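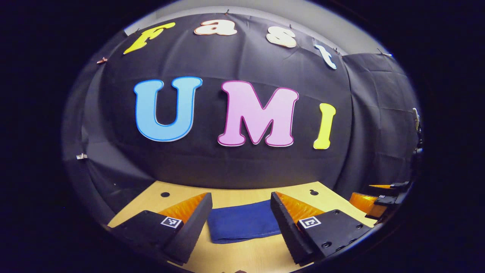 How to Put Big Letters on a Cloth Wall

Have you ever wanted to put a name or a special word up on the wall, in letters so big that everybody can read them from the door? It's a lovely thing to do for a birthday or a class play, and you don't need to be good at drawing (really, you don't!).

First comes the cloth, which is called a backdrop. Black is a wonderful color for it, because yellow, pink and sky blue all seem to jump right out at you. Dark and light side by side make what artists call contrast, and contrast is what helps your eyes find the shape of a letter quickly. Try a yellow letter on white paper sometime and you'll see how shy it looks!

Small clips along the sides help hold the cloth up. Ask a grown-up to do the high ones. You may still get a few soft creases, and that's fine, cloth likes to fold.

Now for the letters. Chubby, rounded ones are the easiest to cut, since your scissors don't have to squeeze into sharp corners. Give each one an outline in a darker color, a pink M with a deep pink edge, say, or a blue U with a darker blue edge. Make your most important word the biggest and put it in the middle. A smaller word can go over the top in a curve, like a little rainbow. A curve like that is called an arc, and to make one you tilt the first letter to the left and the last letter to the right.

At the Totville library we made a sign 90 inches wide, and it took us 2 afternoons, with a good long break for crackers. Lay all your letters out on a table before you stick anything up, and read the word aloud to check the spelling!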